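From: Chathurika Siriwardena
To: Tower refurbishing list
Subject: Re: Order of work for the black towers

Dear all,

Shiuli Fakir wrote:
> Do we take the graphics card out before the processor or after?
> The Grekham sheet says before, but I lost a lot of time on that.

I would leave the card where it is. With the tower lying on its side, the card is low on the board and the socket is well above it, so your hand has enough space. I only move the cables first. The orange ones cross between the board and the drive bays, and they catch the sleeve very easily.

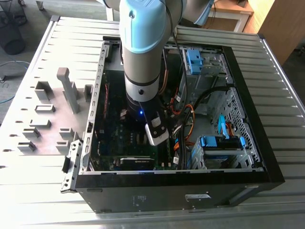

The drives with the blue plastic tabs can also stay until the end. For the 12 machines going to Walten we need only the processors checked, and the 80 for Miah come later, in February I think.

About the socket, please be patient. Release the small lever completely, then lift the metal frame until it stands up. Hold the processor only by its edges and do not slide it over the contacts.
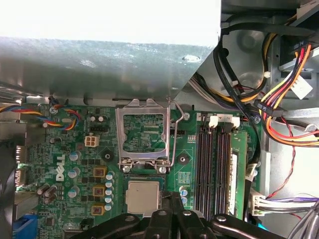
Anwara Roy asked me if the old paste must be cleaned every time, even when the same processor goes back in. Yes, every time, please. A dry cloth first, then a little alcohol, and wait before you put the cooler on.

When you finish, look once more at the fan wires. They like to go under the cooler when you are not looking.

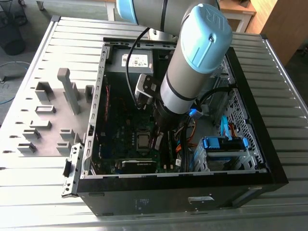 Tower on its side, processor in the socket, graphics card left in.

I still have 3 tubes of paste in the Tunetti box, and Moushumi can bring more if you write to her before noon.

With kind regards,
Chathurika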